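Taller compartido > Proyectos en curso > Montaje bimanual Larno > Diario

Abril. Entrada correspondiente a la segunda sesión de ajuste

Se abre la presente entrada a las 16:20, una vez liberado el panel blanco por el grupo de encuadernación. Continúa el montaje doméstico de dos brazos, denominado Larno en el registro del taller, con arreglo al plan que se aprobó a comienzos de mes. El objeto de la sesión era comprobar la separación entre las dos bases y revisar el soporte impreso de la cámara.

La separación se fijó en 339 milímetros entre ejes. En la sesión anterior se había trabajado con una distancia menor y los codos se estorbaban al girar hacia el centro. He vuelto a apretar los tornillos de ambas bases y he anotado el par en la ficha. La fuente de alimentación sigue siendo la adquirida a Trusness; el concentrador USB procede de Trostico y mantiene el defecto ya comunicado en el puerto 2, que deja de responder cuando se mueve el conector. Hasta que se reciba el recambio, dicho puerto queda fuera de uso.

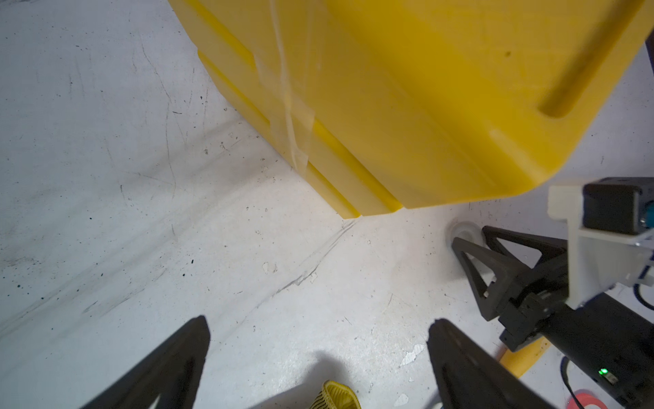 Texto y montaje: Wycliffe Simiyu | Diario del taller | Abril

Para las pruebas de aproximación se empleó el recipiente amarillo grande, con la cinta de embalar transparente todavía pegada sobre los nervios. La superficie es algo brillante y convendrá observar si los reflejos perjudican la detección del borde. El criterio que propongo es dirigir la pinza a la ranura hundida del lateral y abandonar la idea de abrazar el canto, cuyo escalonado ofrece un apoyo irregular. La decisión queda pendiente de más ensayos.

Respecto al soporte blanco impreso en 3D, me sigue pareciendo aceptable la geometría, aunque el acceso a los tornillos es incómodo y obliga a desmontar la carcasa negra para cualquier corrección. Se ha preparado una segunda versión del archivo con dos ranuras alargadas en lugar de taladros. El cable negro que sale por detrás deberá sujetarse al brazo con una brida; en su estado presente forma un bucle demasiado abierto.

El suelo del área de trabajo merece mención aparte. Presenta rozaduras negras, arañazos y una zona de pintura levantada con fragmentos sueltos. Solicito que se lije y se repinte antes de la próxima calibración. Enache ha presupuestado la pintura y el rodillo, y el importe cabe en la partida de consumibles. Entretanto, ruego que se barra el panel al comienzo de cada turno.

A las 18:05 inicié la secuencia de ciclos en vacío, sin pieza, con el programa de apertura y cierre. Al detenerla, el contador general marcaba más de 2275 maniobras desde la puesta en servicio. Se registraron 7 avisos de temperatura en el servo de la muñeca izquierda, todos en el último tramo. Reduje la velocidad y los avisos cesaron, si bien no considero resuelta la cuestión: sospecho que el dedo roza con su guía y que el motor trabaja forzado en el cierre.

Debo consignar asimismo, por tratarse de un diario y no de un acta, cierto cansancio. El proyecto avanza con mayor lentitud de la prevista y he dedicado la mayor parte de la tarde a cuestiones de fijación que daba por concluidas. Me ha satisfecho, en cambio, el comportamiento del brazo derecho, que repitió la trayectoria sin desviación apreciable.

Quedan para la próxima sesión la impresión del soporte revisado, el desmontaje de la muñeca izquierda y la sustitución del concentrador. El equipo se desconectó a las 19:40 y la llave se devolvió al armario de la entrada.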